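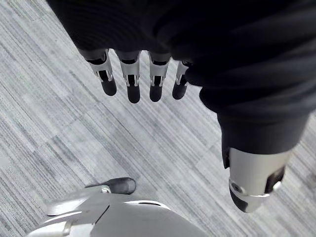 Oltness Public Library to Extend Evening Hours Beginning in February

The Oltness Public Library will extend its opening hours beginning in February, following a review of building use and requests received from residents over the past year. Under the new schedule, the main library on Grornus Street will remain open until 9 p.m. Monday through Thursday, two hours later than at present. Sunday hours, which were suspended during repairs to the heating system, will resume from noon to 5 p.m.

The library invited comments on its hours last fall through a paper form at the front desk and an online survey. It received some 300 responses. Of those who answered the question on evening hours, 91 percent said they would use the building after 7 p.m. at least once a month. Students and people working daytime shifts were the most likely to ask for a later closing time.

The Yazdani Reading Room on the second floor will be open for the full length of the extended hours. The room has seating for 80 and is reserved for quiet study. Group study rooms may be booked online or by phone for up to two hours at a time, and bookings for the new evening periods will open one week before the schedule takes effect. The children's room will continue to close at 7 p.m. on weekdays but will be open throughout the Sunday hours.

Staff will be available at the main desk until closing. Local history materials may be requested until 6 p.m., after which the collection will be locked for the night. Patrons who wish to consult maps or bound newspapers in the evening are asked to place their requests in advance.

The cost of the additional hours will be met from the library's operating budget for the current year. Funding beyond that period will be considered as part of the city's regular budget process, and attendance figures from the first months of the new schedule will be included in the library's request.

The Fliltik branch will keep its current hours. A separate review of that location is planned once work on its entrance and parking lot has been completed. Books borrowed from either building may be returned to the other, and the outdoor return boxes at both sites remain open at all times.

Printed copies of the new schedule will be available at both locations. Patrons with questions about room bookings or borrowing privileges may contact the main desk during opening hours.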